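Tabletop pick rules: do you let people reset objects mid-run?

posted by taipe_bench

We're rewriting our bench rules for tabletop picking and I'd like a sanity check before they go up on the wall in May.

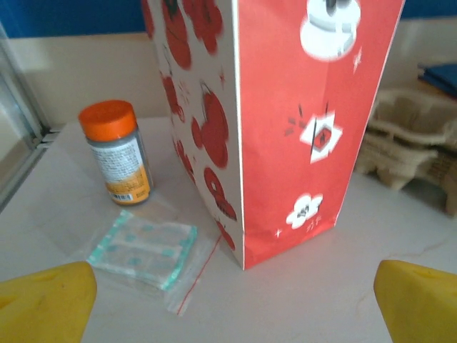

So the draft has 7 rules and most of them are boring (e-stop within reach, no hands past the tape while the arm is live, log every abort). The one causing fights is number 5: once a run starts, nobody touches the objects. If a bag tips over, it stays tipped over and the run gets logged as is. Half my group loves it. The other half says we'll burn whole afternoons on garbage runs.

My other worry is clear plastic. Zip bags, mostly. Do you write a separate rule for those or treat them like any other item?

flakomlow
I'm with rule 5. We let people "just nudge it back" for a while at Vitia and our success numbers were meaningless. Every person nudged differently!

gripsandgripes
Disagree, sorry. A blanket no-touch rule makes people sneaky. They'll reach in quick when they think it doesn't count, and that's a way worse safety habit than a proper pause. Ours is: pause, arm in hold, light goes amber, fix the object, write it down, resume. Takes 6 extra seconds.

flakomlow
Hold isn't off, though. I wouldn't put my hand between the fingers on a hold, and I wouldn't write a rule that tells a new person to.

gripsandgripes
Fair. We do require drives disabled before anybody reaches in. I should have said that instead of "hold." Still think the reset should be allowed as long as it's logged.

jemevetti_fan
For the clear bags, yes, separate rule. Ours says the target is whatever is inside, and grabbing only a loose edge of the plastic gets marked as a partial. Before that we had two people scoring the same run two different ways and getting pretty heated over it.

Also tall paper bags: put in the rules whether knocking one over counts as a fail if it wasn't the target. We went back and rescored 53 runs on that one. Not fun.

taipe_bench
Ugh, we never wrote that down either. Adding it tonight.

On rule 5 I'm leaning toward this: resets allowed only with drives disabled, run gets flagged, and flagged runs don't go in the headline number. Does that work for both of you?

flakomlow
I can live with it if the flag is automatic. If it's a checkbox, people forget.

gripsandgripes
Works for me. Post the final version when it's up, I want to steal the plastic bag part.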